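ok laundry thread because I've been putting this off since Friday and if I post it I have to finish it

situation: came back from Livport with two bags of clothes, plus whatever was already in the hamper, plus the stuff A-yeong left here when she moved. all of it got washed. none of it got folded. it's now one pile

I am a person who owns 23 t shirts apparently. counted them last June when I swore I'd get down to 10. did not get down to 10

rules for tonight. no phone except this thread. no trying things on. no "maybe" pile, the maybe pile is how I got here

ok started. doing it by color first and not by type, which Kayode Akpan says is insane (hi Kayode) but my eyes just find color faster. greys one side, loud stuff the other

grey is a terrible category. everything is grey. who bought all this. me

update, the greys have taken over half the surface and I've barely touched the reds
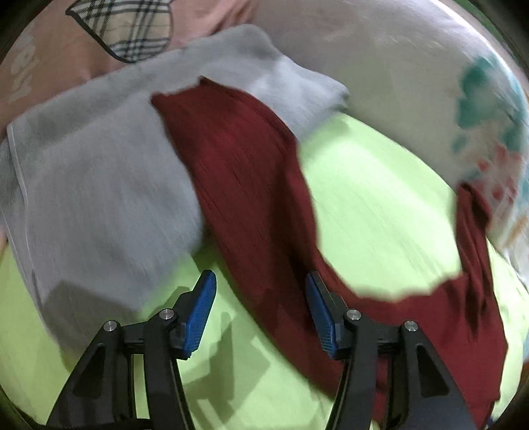
anyway switched methods. going by type now like a normal person. tops, bottoms, socks, things that are A-yeong's

Kayode has replied "told you" and nothing else. muting him til I'm done

A-yeong's stack so far: one sweater, a pillowcase, a Setummont 10K shirt she did not run the 10K for. she got it from her cousin. she wears it to bed and tells people she ran it

texted her, she says keep the pillowcase. I dont want the pillowcase. it doesn't match anything I have

folding question for people who are good at this. do you do thirds or halves on long sleeves?? sleeves in first or body in first? mine come out as a sort of lump with a collar

someone said lay it face down, sleeves across the back, then thirds, then half again. trying it

ok that's so much better. refolding the first six. yes I know

the file-fold thing where they stand up in the drawer does not work in my drawer. drawer is from Owusu, the secondhand place on the corner, and it's about as deep as a baking tray. everything standing up catches on the lip and then you can't open it for a week

so flat stacks, up to five high, heavy ones at the bottom. done thinking about it

sock break. socks are not going well. there are more singles than pairs and I've checked inside the sleeves and the pillowcase — found one in the pillowcase. so the pillowcase did earn its keep

singles go in the Flileck tote on the door handle. they get one month in there and then they're rags

update on the reds, they're folded. I own more dark red than I thought, must've been a phase. keeping the soft ones. the scratchy one is going in the donate bag, bye

unmuted Kayode. he'd sent a picture of his own closet which is organized by hanger type?? and he called ME insane

it's 11:40 and I can see where the pile was. left to go: towels, one fitted sheet, and jeans. jeans don't need folding they just need putting somewhere

fitted sheet attempt one. no

fitted sheet attempt two, watched a video, put my hands in the corners like she said and then I had a sheet with my hands in it and nowhere to go from there

rolled it. it's a roll. goes on the shelf behind the towels

total for the donate bag is 2 shirts and a scarf. not 13 shirts. I know what I said in June

A-yeong if you're reading this your stuff is in a bag by my front door, come get it before the weekend or the Setummont shirt is mine and I'm telling everyone I ran it — also bring my big pot back

putting the jeans on the chair. goodnight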